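3.2 Aufbau der Zelle und Ablauf der Montage

Jetzt wird es endlich handfest, und ich gebe zu, dass mir dieser Abschnitt beim Schreiben am meisten Spaß gemacht hat. Die Zelle steht in der offenen Werkstatt Zundlow, in der Ecke, in der früher die Ständerbohrmaschine war (die ist jetzt im Keller, und ja, ich habe geholfen, sie runterzutragen). Angefangen habe ich im November mit einem Tisch aus Aluminiumprofilen und der ziemlich naiven Idee, dass ein Roboterarm einen Desktop-PC zusammenbauen kann, wenn man ihm die Teile nur ordentlich genug hinlegt. Das mit dem ordentlich Hinlegen ist dann zum eigentlichen Thema dieser Arbeit geworden!

Die Steuerung läuft über Hamham, meine eigene kleine Ablaufsprache, die ich in einem früheren Bericht schon ausführlich beschrieben habe. Für diesen Abschnitt reicht es zu wissen, dass jeder Montageschritt ein eigener Block mit Startpose, Greifpose und Ablagepose ist. Die Posen werden von Hand eingelernt und danach mit Fomano nachgezogen, also mit der Kamerakorrektur, die vor jedem Griff noch einmal nachschaut, wo das Bauteil liegt. Ohne Fomano hatte ich beim Prozessor einen Versatz von 2 mm, und das ist bei einem Sockel natürlich völlig indiskutabel.

Als Werkstück nehme ich einen ausgemusterten Dell-Tower. Der liegt bei mir immer auf der Seite, mit offener Flanke nach oben, damit der Arm senkrecht von oben hineinkommt. Ich habe es eine Weile mit stehendem Gehäuse versucht und bin daran fast verzweifelt, weil jede Schwerkraft, die man nicht auf seiner Seite hat, am Ende als Zusatzprogramm im Ablauf landet. Die Teile warten links daneben in einer grauen Halterung aus dem 3D-Drucker, die bei uns nur noch »die Bassey« heißt, nach dem Namen der Konstruktionsdatei. Die Ausgangslage für den Prozessorschritt ist in Abbildung 4 festgehalten.

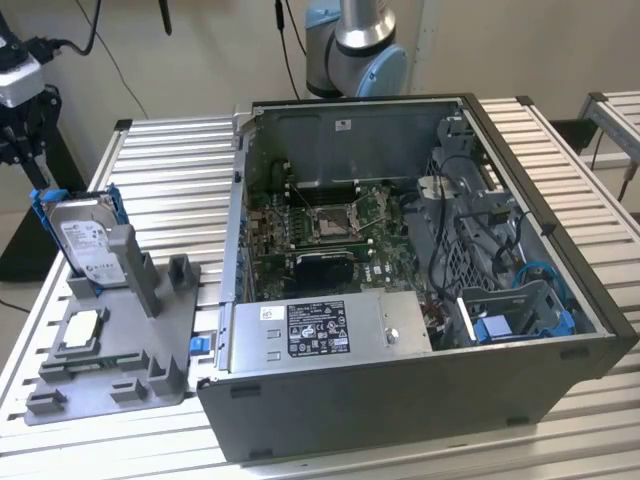 Abbildung 4: Ausgangslage vor dem Einsetzen des Prozessors. Der Sockelhebel steht offen, CPU und Festplatte sitzen in der Teilehalterung links.

Warum kommt der Prozessor vor der Festplatte dran?

Der Prozessorschritt verträgt am wenigsten Ungenauigkeit, und jede Kraft, die vorher auf das Gehäuse wirkt, verschiebt es ein kleines Stück auf dem Tisch. Beim Einschieben der Festplatte drückt der Arm deutlich fester, deshalb kommt sie erst danach an die Reihe.

Zur Halterung muss ich noch etwas mehr sagen, denn da steckt die meiste Arbeit drin. Die Festplatte steht senkrecht in einem Schlitz und hat ihren blauen Kunststoffträger schon an den Seiten, der Arm muss also nichts mehr daran befestigen. Der Prozessor liegt flach in einer eigenen Vertiefung, mit dem Heatspreader nach oben. Die erste Fassung dieser Vertiefung war viel zu eng - die CPU klemmte, der Greifer hob brav die ganze Halterung mit an, und ich stand mit der Hand am Not-Aus daneben. Seitdem haben die Taschen oben eine kleine Fase, und die Halterung ist mit dem Tisch verschraubt. Insgesamt habe ich 9 Fassungen gedruckt, die letzte davon nur noch wegen eines Schreibfehlers in der eingeprägten Versionsnummer.

Ein kompletter Durchlauf besteht in Hamham aus 29 Blöcken. Das klingt nach viel, aber der größte Teil davon sind langweilige Anfahrten und Wartepunkte, an denen Fomano ein neues Bild auswertet. Richtig spannend sind eigentlich nur die Blöcke am Sockel. Da fährt der Arm sehr langsam, und ich habe die zulässige Kraft so weit heruntergesetzt, dass er beim kleinsten Widerstand abbricht und wieder hochfährt. Den Hebel schließe ich vorerst selbst, von Hand (ich weiß, ich weiß). Eine eigene Greifbewegung dafür habe ich angefangen, sie rutscht aber noch zu oft ab, und ich wollte sie nicht halb fertig in die Auswertung schummeln.

Für die Messreihe in Abschnitt 4 habe ich den Prozessorschritt dann rund 1000 Mal laufen lassen, meistens abends, wenn in der Werkstatt niemand mehr an der Kreissäge stand. Die Säge steht auf demselben Holzboden, und Fomano hat jede Erschütterung als Bewegung des Bauteils gedeutet. Wer das nachbauen möchte, sollte den Tisch also unbedingt auf Beton stellen oder sich mit den Leuten an der Säge gut verstehen. Die abgebrochenen Versuche sind in der Auswertung enthalten und dort getrennt nach Greifen und Ablegen aufgeführt.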